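Steston got a new manager and I have some thoughts

2020-10-24

I have followed the Steston club since I was nine, which means I have seen a lot of bad baseball and a fair amount of decent baseball played in front of very few people. Last week the club announced that Xolani Venter will manage the team next season. Jörg Bauerfeind is out after 8 seasons. I want to write down what I think now, before a game is played, so that I can come back later and see how wrong I was.

First, Bauerfeind. He was a pitching guy and he managed like one. He kept his starters in too long, he hated the intentional walk, and he would bunt with a runner on second and no outs even when the hitter was the best bat in the lineup. People in my section complained about that bunt for years. I complained about it too. He also took over a club that could not field a full bullpen and got it into the league playoffs twice, and I think that gets left out when people call the local show to say good riddance.
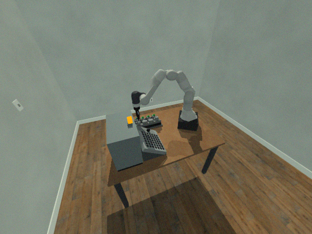 The knock on Venter is that he never played above a low level. He was a backup catcher, he hit .200 in his last full season, and he went straight into coaching after that. I don't care much about this. Plenty of good managers couldn't hit. A backup catcher spends most of his time watching other people pitch and talking to them about it, and that seems like decent training to me.

What does concern me is the timing. There was no season this year. The last real game at our park was in August of 2019, a loss, with 385 paid. Players have been throwing in back yards and hitting off a tee in the garage. Whoever is in charge next spring is going to have pitchers with no innings behind them and hitters who have not seen a live breaking ball in over a year and a half. I would have kept Bauerfeind one more season for that reason alone. He was careful about getting arms ready in the spring, even if he forgot about it by July.

The front office went the other way, and I can see their side. If you are going to change things, a blank year is a clean place to do it.

Now the roster. Kramer is coming back at shortstop, which was the best news of the fall. He is slow for a shortstop but he gets rid of the ball fast and he doesn't throw it into the seats. Perno is the question. He stole 47 bases in 2019 and got thrown out a lot too, and under Bauerfeind he had a permanent green light.
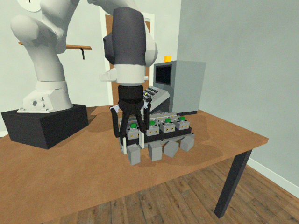 Venter said on the radio that he wants runners to "earn the steal," and I took that to be about Perno. I hope he doesn't overdo it. Perno on first base changes how the other team pitches, and he is the only player we have that visiting fans know by name. Let him run, and tell him to stay put when we are down four in the eighth. That is the whole conversation.

The outfield is thin. Left field was a platoon that didn't work from either side, and I have not heard about any signings. If they bring back the same two guys I will try to be fair about it – but I was there for all of June and I remember.

I also want to say something about the bullpen, because it is the thing I would fix first. In 2019 the seventh inning was a mess. Bauerfeind had a closer he trusted and then a group of arms he used more or less by mood. Venter caught relievers for most of his career. If he does nothing else next year except give each of those guys a regular job, I think it is worth a few wins.
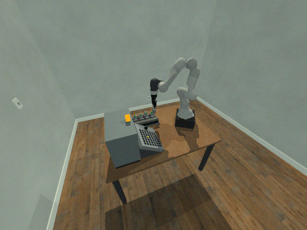

As for the ballpark, the club says the third base bleachers are being replaced over the winter. They have said this before. The ones there now are bad on the back and worse in the sun, so I will believe it when I sit on the new ones. Ticket prices are supposed to stay where they were, and my 2020 plan rolls over, so I am already paid up.

My prediction is a little over .500 and third place. If the starters are healthy in May I might move that up a spot. I'll do a longer post on the pitching once the club puts out a spring roster, probably in February if they keep to the usual schedule.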